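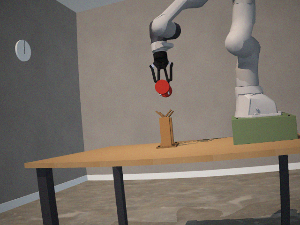

How long does it take to make a good idea brief for a household product? For me it took three evenings, and the first two I spent on the wrong problem.

Blog > Product ideas > Laundry and drying

6 min read

I should explain which brief I mean. Hokusero is a website where companies put a question and ordinary people answer with ideas. In December the company Hevico opened a call about drying clothes in small apartments. The prize was not big, but I live in a small apartment in Fanham and I dry clothes in it all winter, so I felt that for once I was the expert.

My first idea was a rack which comes down from the ceiling with a motor. I wrote almost two pages about the motor. I wrote about the speed, the noise and the remote control. Then I looked at the other entries and found 9 ceiling racks, and one of them was much better drawn than mine. I closed the computer and went to bed a little angry.

The second evening I tried to save the motor. I added a fan, and then a sensor for humidity, and then a light which changes color when the clothes are dry. Every addition made the text longer and I liked it less. I sent it to my friend Mercedes Escobar, who has been putting ideas on such sites much longer than me. She answered with one line: "What do you do now, when you have no rack?"

What I do now is this. I put the heavy things, jeans and towels, over the doors. The shirts go on hangers on the shower bar. The socks go on the radiator, and they fall behind it, and I take them out with a wooden spoon. I have done this with the spoon for maybe four years and I never thought of it as a problem. It was simply how one gets the socks.

So the third evening I wrote about the doors and the radiator. My idea became a very plain one: a soft strip with clips, which hangs over the top of a door and folds flat so the door can still close. On the lower part there are small clips for socks. It has no motor. I called it Henao, after the street where my aunt had her sewing shop, and I made a drawing with a ruler. The drawing is not beautiful but the sizes are correct.

The text had 310 words. The limit was much higher and I worried that the people at Hevico would think I was lazy. I wanted to put back the sensor. Mercedes told me to leave it alone and press the button, and I pressed it before I could change my mind.

Now about the votes. The site shows the ideas by popularity, and this is hard for a person like me, because I look at the list too often. In the first week I had almost nothing. Then somebody wrote a comment asking if the strip would damage the paint on the door. It was a fair question and I did not have an answer in my text. I bought a piece of felt, put it over my own bedroom door with a wet towel on it, and left it for two weeks. The paint is fine. The felt smelled bad after some days, so I changed the idea to a rubber edge and wrote this under the comment. After that the votes came more quickly, and at the end I had 183.

I did not win. The winner was a folding cabinet with warm air, and I must say it is a good idea, although I have no place in my apartment where it could stand. Hevico sent me a short message that they "keep the strip in mind." I don't know if this is a polite way to say no. My husband says it is.

I am still using the test strip on the bedroom door. I sewed the second one with better clips, and the socks stay on it if they are not too thick. With the winter ones I still need the spoon.

There is a new call open now, about storing cleaning products away from children. I have no children, so I am not sure that I should try, but my sister has two and I will ask her what she does now before I write anything.

14 shares
5 comments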